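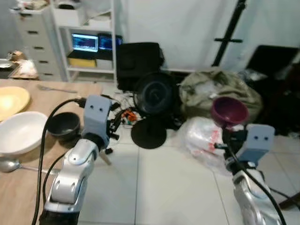
Cable routing and floor rules for a two-arm tabletop cell - what do you enforce?

Posted by twoleftgrippers

Hi all, long time reader. I've been handed the job of writing the house rules for our tabletop setup in Graltstead and I'd like to steal yours before I make up my own. We do dish work: bowls, plates, a spoon and a fork, two silver arms over a light wood table. Right now one arm has the maroon bowl up in the air and I'm typing this instead of doing my notes, so you know where my head is at.

My questions, in the order they bug me:

1. The black cable comes out of the top of the gripper, loops over and goes straight down along the arm. Do you clip it, sleeve it, or leave a free loop? And how much loop?
2. What do you let people leave on the floor behind the table? We have a tangle of cables and little devices back there, plus bags, plus a fan.
3. Do you write down what's on the table before each run, or trust people to put it back the same?

I have a draft that's one page long and I'd love to keep it at one page. My boss, Henrike Kuhlmann, has asked for it by March and she'll want a reason behind anything that costs people time.

Reply by cabralbenchrat

Clip the cable near the base, leave it free at the top. We used to clip ours all the way up and we ate two connectors in a month that way, because the wrist turns and the cable doesn't. Our rule at Cabral now reads "with the wrist at both limits, the loop must not go tight and must not touch the table." You check it by hand, at slow speed, once at the start of every shift. Takes me 90 seconds if I'm not chatting with anybody.

On the floor stuff, move it. All of it. I'm a broken record on this one.

Reply by Moxie_Tran

Agree on the cable, don't agree on "all of it" for the floor! I've worked in places with that rule and what happens is the mess goes under the table, where your feet are, and now it's worse. What matters is the walking path and whatever the arms can reach at full stretch. Tape that off and be strict inside the tape. Outside the tape it's a shelf problem, not a safety problem.

I would be picky about cords crossing the floor though. One loose cord in a path bothers me more than ten bags by the wall. White tile is at least nice for seeing a dark cord, I'll give you that.

Reply by cabralbenchrat

Bags have straps. Straps find feet. And a thin plastic bag near a fan is going to end up somewhere you didn't put it. I've pulled one off a wrist joint, and it was a very boring hour with tweezers.

Reply by Moxie_Tran

OK, plastic bags I'll give you. Soft floppy things go in a closed bin. I still say taped zone first.

Reply by twoleftgrippers

Ha, well, I've got a fabric bag and a plastic one on the floor back there as I write, so point taken by me at least. Bin is going in the draft.

Question on the taped zone - do you measure the reach from the arm or from the gripper with something in it? A bowl sticks out a good bit past the fingers.

Reply by Moxie_Tran

From the outer edge of the biggest thing you ever pick up. Then I add 300 mm and stop thinking about it. If your site has a risk assessment that says something bigger, that one wins, obviously, and I'm not your safety person.

Reply by govonico_pete

Different kind of answer, I care more about your number 3.

Write the table down! We do tableware at Govonico too and our most expensive mistake was a drifted layout. Somebody set the black bowl a hand's width closer to the left arm, the next person copied that, and after a couple of weeks our "standard" table was nowhere near the sheet. We went back through 317 runs to figure out where it started. I did most of that going back, so I'm still a little sore.

What we do now: a printed layout taped to the table's side, with the outline of every item on it. Big white bowl goes here, spoon points this way, fork along the back, plate in its corner. The person starting the run looks at the sheet, looks at the table, initials. If something's been moved on purpose you write a new sheet with a new number. You don't pencil on the old one.

Reply by unplugged_wanda

Gonna push back a bit. If you're gathering runs for training, a table that's always the same is the last thing you want. We shuffle on purpose at Clondar. The rule there is that layout changes every 50 runs and whoever changes it logs it. I'd hate to see a newcomer read this thread and glue their bowls down.

Reply by govonico_pete

Fair, and I don't think we're that far apart. Logged change is fine by me. It's the unlogged kind that cost me my evenings.

Reply by unplugged_wanda

Then we agree and I'll go back to my coffee. One more for the list while I'm here: where's your stop button? I didn't see it in your post. Ours has to be reachable from where the operator stands without leaning over the table. We test that with our shortest person and our tallest.

Reply by twoleftgrippers

Good catch, it's in the draft but I forgot to put it in the post. One arm's length from the operator's spot, nothing parked in front of it. I'm adding your short/tall test.

So here's what I've got so far, please pick at it:

- Wrist to both limits at slow speed, start of shift. Loop stays slack, loop stays off the table.
- Tape marks reach plus the biggest item plus 300 mm. Nothing loose inside it.
- No cords across the walking path. If one has to cross, it gets a cover.
- Soft bags in the closed bin.
- Stop button reachable by everybody on the roster, nothing in front of it.
- Layout sheet initialed before the run. Any change gets a new sheet number.
- Laptops stay on the shelves, never on the robot's table.

The last one is mine. It's where we keep the laptop anyway, so I figured I'd make it official.

Reply by cabralbenchrat

Add "who can overrule this." Ours didn't have that and people argued about tape for a week. Put one name on it.

And I'd make the cable check after any gripper swap too, not only at shift start. Swaps are when the loop changes length on you.

Reply by Moxie_Tran

+1 on the gripper swap. Also consider what happens when a bowl gets dropped. Do they reach in and grab it? Our line is: stop pressed, arms still, then hands. Sounds obvious until somebody's been at it for six hours and the bowl rolls.

Reply by twoleftgrippers

Both going in. Henrike's name goes at the bottom, she just doesn't know it yet. I'm at nine lines with the font still readable, so one page is holding. Will post the final version once she's had her pen on it.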